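Illesia旧衣架集中回收进入第二阶段,Zindard区新增2处收取点
2023年3月5日

Illesia市的旧衣架回收从本周起扩大到Zindard区全区,居民可以把家中多余的衣架送到指定地点,包塑铁丝衣架、塑料衣架和木衣架都在收取范围之内。

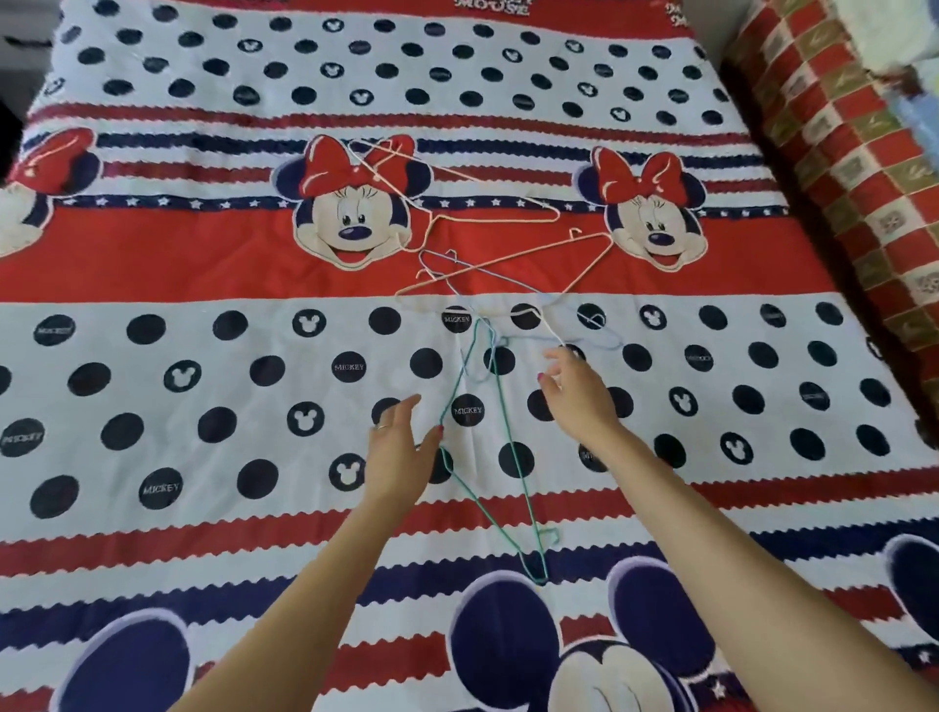
缠在一起的衣架要先分开

承办回收的Fekero公司在同日发布的说明中,把“逐个分开”列为交送前的第一项要求。第一阶段收到的衣架里,最费人工的一类是细杆的包塑铁丝衣架。这类衣架杆身细,挂钩开口,几只放在一起很容易互相钩住,图中床单上的五只就是常见的样子,挂钩和斜杆彼此穿插。

Fekero公司的分拣间设在Zindard区北侧的旧货市场楼上,原是一家布料商的仓房,去年7月改造后投入使用。工作人员在长桌上拆解衣架,分开后按材质放进不同的筐。公司表示,从第一阶段的情况看,整袋倒进来的铁丝衣架往往结成一团,拆开一团的时间足够登记好几户人家送来的整齐捆扎的衣架。部分衣架在拉扯中变形,原本可以继续使用的也只能按废金属处理。

说明建议居民在家里找一个平整的地方摊开来拆,床面、地毯、大一点的餐桌都可以。先看最上面的一只,找到它的挂钩钩在哪里,把挂钩转出来,再整只提起。遇到两只互相套住的,用一只手按住下面的,另一只手把上面的向挂钩开口的方向退出来。不要抓住两头往外扯,包塑铁丝衣架受力后斜杆会弯,塑料皮也可能在弯折处裂开。

如果手边有衣架绕成死结,拆了一阵仍分不开,可以单独装袋送来,在袋子外面写“未拆”两个字,由分拣间处理。

第一阶段收到3000只

第一阶段只在Zindard区南部的几条街道进行,共收到衣架3000只,其中包塑铁丝衣架占多数,其次是服装店附送的硬塑料衣架。木衣架数量不多,但大多状况良好,经擦拭后已全部转出。

收到的衣架有三个去向。状况良好的交给区内的洗衣店和二手服装店再次使用;有轻微问题、例如挂钩松动或表面沾有胶痕的,留在分拣间修整;断裂、严重生锈或者塑料皮大面积脱落的,拆成金属和塑料两部分,分别送往相应的再生料场。

Fekero公司没有公布每一类的具体数量,称第一阶段的登记口径前后有过调整,早期几批没有把“修整”单独列出,合并统计会造成误差。第二阶段开始统一使用新的登记单,结束后一并公布。

登记单由居民在交送时填写,内容只有街道名称、衣架材质和是否愿意领回筐或袋子,不需要填写姓名和电话。上一阶段的登记单有两页,不少居民反映栏目过多,尤其是“购买年份”一栏,大多数人填不出来。新的登记单删去了这一栏。

新增收取点的位置

新增的2处收取点分别设在Wang洗衣店的临街门面和Zindard区图书馆的侧门门厅。原有的旧货市场一层收取点继续保留。

Wang洗衣店在该区经营多年,店内自用的衣架以白色包塑铁丝衣架为主。该店从第一阶段起就接收分拣间转出的衣架,这次在柜台旁边腾出一块地方,放了一只带轮的铁筐。店方表示,颜色不作要求,浅色、深色都能用,顾客取衣时也很少在意。店里比较在意的是肩宽和挂钩高度,同一根横杆上挂钩高低差得太多,衣服推来推去容易掉下来。

图书馆侧门的收取点只收不拆,门厅较窄,请居民把衣架装在袋中放入木箱,不要在门厅地面上整理。木箱装满后由Fekero公司的车辆运走。如果到达时木箱已满,请改送另外的地点,不要把袋子放在门外。图书馆正门的还书箱不接收衣架,此前曾有袋装衣架被投进还书箱,挂钩卡住了内侧的活动板,还书箱因此停用了一个下午。

旧货市场一层的收取点面积最大,备有长桌,居民可以当场拆分和捆扎。桌上放有剪好的棉绳,可以自行取用。该处入口台阶较高,推婴儿车或使用轮椅的居民可以从东侧的货运通道进入,通道门上有黄色的箭头标记。

收取时间

Wang洗衣店的收取时间与该店营业时间一致,午间不休息。图书馆侧门随图书馆开放,闭馆前半小时停止收取。旧货市场一层在上午和下午各开放一段,中午关门清点。

第二阶段持续到7月底。公告没有提到是否会有第三阶段,Fekero公司的说法是要看分拣间的存量。目前分拣间内靠墙的货架已经放满一半,大多是等待修整的硬塑料衣架。

捆扎方法

说明对捆扎提出了统一要求:同一种材质的衣架5只一捆,挂钩朝同一方向,用棉绳或布条在挂钩下方绕两圈系紧。不足一捆的可以散交,放在登记台上的浅盘里即可。

捆扎时先把衣架叠齐。铁丝衣架的斜杆容易错位,可以把它们立起来,让底边在桌面上轻轻顿几下,等底边对齐后再系绳。如果衣架大小不一,把大的放在外侧,小的夹在中间。儿童衣架请另外捆,不要和成人衣架混在一起。

请不要使用胶带。胶带撕下后会在塑料皮上留下胶痕,胶痕容易沾灰,挂浅色衣服时会蹭到领口上。第一阶段有一批衣架用宽胶带整捆缠绕,清理这批衣架用去了分拣间一整天的时间。橡皮筋可以使用,但天气热时老化较快,存放久了会断,也会粘在衣架表面。

带有夹子的裤架、裙架可以交送,请把夹子夹在横杆上,不要让它们张开。带有绒面的衣架也可以交送,绒面已经脱落的请不要送来。

哪些衣架不收

以下几类不在这次收取范围内:充气衣架;带电加热或烘干功能的衣架;落地衣帽架;固定在墙上的挂钩和挂杆;已经折断、断口外露的铁丝衣架。

断口外露的铁丝衣架请按金属废物处理,投放前用厚纸把断口包住。分拣间在第一阶段发生过两次工作人员手指被划伤的情况,伤势都不重,事后工作台增配了厚手套。

裹着干洗店纸套的铁丝衣架可以收,请先把纸套取下,纸套按废纸投放。衣架上的尺码圈和吊牌能取则取,取不下来的不必勉强,硬掰容易把塑料挂钩掰断。

居民家中的存放情况

Fekero公司在第一阶段随登记单附了一份简短的问卷,询问衣架平时放在哪里。交回的问卷里,写得最多的是衣柜底部和床下的收纳箱,也有人写阳台的水桶里、门背后的布袋里。多数人表示不清楚家里究竟有多少只衣架,往往是换季收衣服的时候才发现多出一堆。

衣架越积越多的原因,问卷中提到最多的是洗衣店。衣服取回来时带着衣架,放进衣柜后就留了下来。其次是网购服装附送的塑料衣架,这类衣架形状各异,与家里原有的不配套,用的人少,扔的人也少。还有一部分来自搬家,前一位住户留在柜子里的衣架,后来的人一直没有处理。

有居民在问卷的空白处写道,孩子的衣架换得最快,衣服大了一号,原来的衣架就撑不住肩部,旧的又舍不得扔。Fekero公司据此在第二阶段增设了儿童衣架的单独登记项,收到的儿童衣架优先转给区内的二手童装店。

也有居民提出不同看法,认为铁丝衣架本身价格很低,专程送一趟并不划算。Fekero公司回应称,不鼓励为了送衣架专门出门,居民可以在去洗衣店、图书馆或者市场时顺路带上,也可以由同一栋楼的邻居轮流代送,代送不限捆数。

整理衣柜时的建议

说明的最后一部分是给居民的整理建议,由分拣间的工作人员根据日常经验写成。

建议先把衣柜里空着的衣架全部取出来,集中放在床上或者地上,再决定留哪些。挂在横杆上的空衣架看着不多,取下来放到一处,数量往往超出预想。取的时候一次拿一两只,放下时挂钩朝同一侧,之后就不用再花时间拆。直接抱一把扔到床上的,多半要从头分开。

留下的衣架最好是同一种厚度。细杆的包塑铁丝衣架占地方少,适合挂衬衫、薄上衣和儿童衣物;挂厚外套时肩部容易压出印子,衣架也会往下弯。厚外套和大衣用肩部较宽的木衣架或硬塑料衣架。针织衫建议叠放,挂久了肩头会鼓起来。

经过选择之后,衣柜里可以留几只空衣架备用,挂在横杆的一端。备用衣架不要放进抽屉,抽屉里的铁丝衣架每次开合都会移动,挂钩会钩住旁边的衣物,时间长了又会互相缠上。如果一定要放进箱子,可以先捆好,或者正反交错平放,每层之间垫一张纸。

浴室和阳台使用的衣架请单独检查。长期挂湿衣服的包塑铁丝衣架,挂钩根部和底边弯角处最先生锈,塑料皮下面的锈迹从外面不一定看得出来。可以用手指沿着弯角摸一遍,摸到鼓起或发硬的地方,就不要再用来挂浅色衣服。锈迹沾到棉布上很难洗掉。

弯了的铁丝衣架如果塑料皮完好,可以试着扳回来。把衣架平放在桌面上,从弯曲处的两侧慢慢压平,不要来回折。肩部两边不一样高的,以较平的一边为准,调整另一边。扳过两次仍然不平的,建议直接交送。

床上用品请先收好再整理

针对在床上拆分衣架的居民,说明补充了一点:挂钩的末端如果没有套头,可能钩出床单上的线头。针织面料和带绣花的被套尤其容易被钩住,平织的棉布床单情况好一些。可以先在床上铺一块旧毛巾或旧床单,也可以把薄被叠起来放到一旁。拆到挂钩压在布面上的衣架时,先抬起挂钩,再移动衣架。

有孩子的家庭请在孩子不在床边时整理。包塑铁丝衣架有一定弹性,卡住的部分突然松开时会弹起,位置大多在挂钩附近。

分拣间的下一步安排

Fekero公司计划在第二阶段期间对修整工序做一些改动。目前挂钩松动的硬塑料衣架由人工重新上紧,遇到螺纹磨平的就无法处理。公司正在试用一种可更换的挂钩,成品暂时只适用于较厚的木衣架。试用结果出来之前,螺纹磨平的塑料衣架仍按废塑料处理。

分拣间也在调整筐的大小。第一阶段使用的深筐装得多,但铁丝衣架倒进去以后,下层受压,又重新缠在一起,取出来时需要再拆一遍。从第二阶段起,铁丝衣架改用浅筐,捆好的横放,散交的挂在横杆架上。横杆架是市场里一家停业服装店留下的旧货架,漆面有些脱落,已经重新打磨过。

旧货市场方面提供分拣间的场地,不收租金,水电由Fekero公司承担。双方的协议在7月到期,续签事宜尚在商谈。若届时需要搬迁,已经登记入库的衣架会先行转出,不影响居民交送。

愿意领取衣架的居民也可以到旧货市场一层登记。分拣后状况良好的衣架在供给洗衣店和二手服装店之后如有剩余,每户可以领一捆,颜色和款式以当日存货为准,不能指定。领取时无须出示证件,填写街道名称即可。学校戏剧社、旧衣义卖等需要较多衣架的,请提前在登记台留下申请,由分拣间安排。

Zindard区以外的居民目前可以在旧货市场一层交送,暂不能领取。其他各区是否设点,Illesia市没有给出时间表。

各收取点登记台均备有纸质说明,可以免费取阅。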